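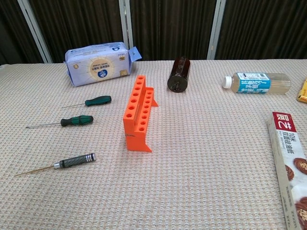 Figure 1. Bench set-up on a cloth: test tube rack (orange) and packet of tissues or wipes.

Week 2 handout: Laying out a bench at home
Introductory Lab Skills, distance stream
Notes by Silvana Marinho, revised April 11, 2021

Most of you will do the first practical at a kitchen or dining table. The marks for this week are for the layout only. No liquids are handled until Week 3, so leave the reagent packets sealed in the kit.

Covering the table

Use a cloth or a sheet of plastic big enough to cover the whole working area. A woven cloth like the one in Figure 1 is fine for a dry layout. It gives a bit of grip, but it will soak up a spill, so it has to come off before Week 3. Small raised patterns in the weave can also make a light rack rock. Press down on each end of the rack and shift it if it moves.

Placing the rack

The rack goes in the centre of the table. In Figure 1 its length runs from front to back. This suits a narrow table, or two people working from opposite sides. If you are working alone you may prefer to turn it side-on, so that you don't reach over the front holes to get to the back ones. Either is accepted -- say which you used in your notes.

The rack in the figure is stepped, with a taller rear wall and a lower front tier, and a row of holes in each. For this course the lower tier holds samples and the upper one holds blanks. Number both rows starting from the end nearest you. Write the numbers on tape, please. Racks go back to the kit room in September and marker is hard to get off.

Wipes and packaging

Keep tissues or wipes toward the back of the table and to one side, with the opening where you can reach it. In Figure 1 the packet is at the back left, and the bright blue tab is on its right end. Left-handed students should mirror this. Close the packet after each use.

Household packets and bottles can stay on the table for the layout exercise provided they are grouped and you can name each one. Food cannot. Simone Lacerda took marks off for this last year and will do so again.

What to hand in

A sketch of your own table, seen from above, with the rack, wipes and any other items labelled. Add a short paragraph (some 700 characters) on one thing you moved and why. Hand it in under unit code 1551.

Missing rack or damaged kit: write to Tainá Vieira and quote your kit number.

Reading for Week 3: the spills section of the kit booklet.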